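2020. 8. 31. 작업일지 — 봉제 2반 / 신호기 외 선박용 섬유제품

**1. 금일 작업 개요**

Berkitz 납품분 선미기(船尾旗) 및 갑판용 캔버스 덮개의 봉제 사양 재검토를 실시하였다. 4월 납품분 가운데 깃대 쪽 접단(헤딩)의 실 풀림이 보고된 건에 대한 후속 조치이며, 재단은 Kofi Lamptey, 봉제 및 인장 확인은 Nanna Vídalín이 담당하였다. 본 일지는 작성자가 두 담당자의 메모를 취합하여 정리한 것이다.

**2. 원단 및 부자재**

- 원단: Motano 나일론 평직, 네이비 및 백색. 지난 입고분과 동일 로트.
- 봉사: Laur 폴리에스터 본딩사. 기존에 쓰던 실은 잔량만 보수용으로 돌리고 신규 제작분에는 사용하지 않는다.
- 로프: 삼연 꼬임, 끝단은 휘감기 처리 후 열 마감.
- 아일릿: 황동. 재고 199개 확인. Berkitz 잔여 주문에 89개가 소요되므로 추가 발주는 보류한다.

**3. 접단 시험**

시편은 두 종류로 제작하였다. A형은 현행 사양인 두 줄 박음, B형은 네 줄 박음에 모서리 삼각 보강포를 덧댄 것이다. 두 시편 모두 동일한 지그에 물려 손잡이식 인장기로 당겼으며, 하중은 눈금을 육안으로 읽었으므로 절대값은 기록하지 않고 파손 양상만 남긴다.

A형은 아일릿 바로 위 되돌아박기 지점에서 먼저 벌어졌다. 회수품의 손상 위치와 일치한다. B형은 봉제선이 유지된 상태에서 원단 쪽이 밀리기 시작하였고, 그 시점에서 시험을 중단하였다. 다만 B형은 헤딩이 두꺼워져 로프를 통과시키는 데 시간이 더 걸린다. Vídalín은 바늘땀 간격을 한 단계 넓히면 뻣뻣함이 줄 것으로 보고 있으며, 이 부분은 아직 시험하지 않았다.
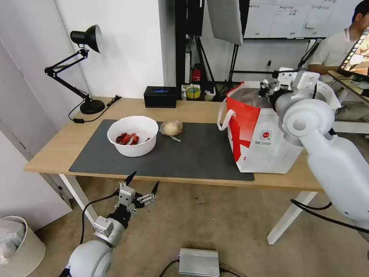
작업실 탁자: 진회색 매트 위 흰 그릇에 담긴 붉은 고추와 양파

**4. 갑판 덮개 재단**

Kelledell 조선소에서 회신받은 윈치 덮개 치수를 기존 본과 대조하였다. 하단 둘레는 동일하나 손잡이 축이 나오는 구멍의 위치가 기존 본보다 선수 쪽으로 옮겨져 있다. Lamptey가 본을 수정하여 두꺼운 종이로 새로 떴고, 기존 본에는 "사용 중지" 표시를 한 뒤 보관함 하단으로 옮겼다. 수정본의 파일 번호는 아직 부여하지 않았다.

조임끈 통로는 바이어스 재단이 아닌 식서 방향으로 통일한다. 지난번 제작분에서 통로가 늘어나 끈이 한쪽으로 몰린다는 의견이 있었고, 현물을 펼쳐 확인한 결과 해당 부분이 바이어스로 재단되어 있었다. 작업지시서에는 식서 방향으로 기재되어 있으므로 재단 단계의 착오로 판단한다. 차회부터 재단물에 식서 화살표를 초크로 표시한 후 봉제로 넘길 것.

**5. 색상 관련**

적색 원단은 구 로트와 신 로트 사이에 색차가 있다. 작업실 조명에서는 구분이 어려우나 창가에서는 신 로트가 약간 어둡게 보인다. 한 장의 깃발 안에서 두 로트를 혼용하지 않는다. 구 로트 자투리는 소형 삼각기(페넌트)에만 사용하고, 사용 시 뒷면 라벨에 로트를 기재한다.

**6. 장비**

2호기 재봉틀 밑실 장력이 일정하지 않아 북집을 분해 청소하였다. 보풀이 판스프링 아래에 끼어 있었다. 조립 후 백색 나일론 자투리에 시험 박음한 결과 땀이 고르게 나왔으나, 두꺼운 헤딩 구간에서는 확인하지 못하였다. B형 본제작 전에 네 겹 두께로 재확인이 필요하다. 열칼은 날 끝에 눌어붙은 나일론 찌꺼기를 제거하고 날을 교체하였으며, 예비 날은 서랍에 2개 남아 있다.

**7. 미결 사항**

- B형 땀 간격 조정 시편 제작 (Vídalín)
- Berkitz 측에 헤딩 두께 변경 가능 여부 문의. 기존 토글과의 간섭 여부를 함께 확인할 것
- Kelledell 수정본 파일 번호 부여 및 작업지시서 갱신 (Lamptey)
- 회수품은 시험 완료 시까지 폐기하지 않고 선반에 보관
- 백색 원단 권취 끝부분의 접힘 자국: 다림질로 제거되는지 자투리로 먼저 확인할 것

B형 사양의 채택 여부는 땀 간격 시편의 결과를 본 뒤 정한다. 그 전까지 Berkitz 잔여분의 헤딩 봉제는 보류하고, 몸판 재단과 색면 이음만 진행한다.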